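The Slow Art of Sleeping Again

For the better part of two years, Felista Ondieki knew the small hours better than she knew her neighbors. She would drop off at ten without any trouble, wake at 3 a.m., and lie there going over the grocery list, her mother's knee, and a thing she'd said at a wedding in July. By the time she walked into the sleep clinic at Mistlow she had tried the teas, the sprays and a very expensive pillow, and she was (her word) "furniture."

I went to Mistlow myself this spring, partly for this story and partly, I'll admit, for me. It's a low brick building behind the Jaramillo pharmacy, with a waiting room full of good armchairs, which seems a little cruel when you think about who sits in them. Jacinto Escobedo runs the insomnia program there, and he has the kind of voice you'd happily listen to reading a phone book.

The program lasts seven weeks, and the first of them is nothing but paperwork. You keep a diary of when you went to bed, when you think you fell asleep, how often you woke, and what you drank and when. People are usually surprised by their own handwriting, Jacinto told me. They come in certain they never sleep, and the diary shows five hours, badly arranged.
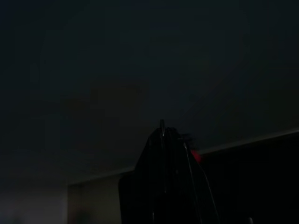
After that comes the part everybody grumbles over. You pick one time to get up and you stick to it, weekends and holidays included, and for a while you go to bed later than you'd like. If you're awake and fretting, you get up, sit somewhere dim and comfortable, and go back only when your eyes are heavy. Felista spent a good many of those nights in her kitchen with a jigsaw puzzle of a Danish harbor, and she still can't look at a sailboat without yawning.

There are medical checks as well, and I was glad to see them taken seriously. Védís Damgaard, the clinic's nurse, asks every newcomer about snoring, restless legs, pain and prescriptions, and sends people back to their own doctor when something needs a closer look. Felista's blood pressure pills turned out to be better taken in the morning, a change she made with her doctor's say-so.

She still has a rough night now and then. When I called her last month she'd been up since four, and she was making bread.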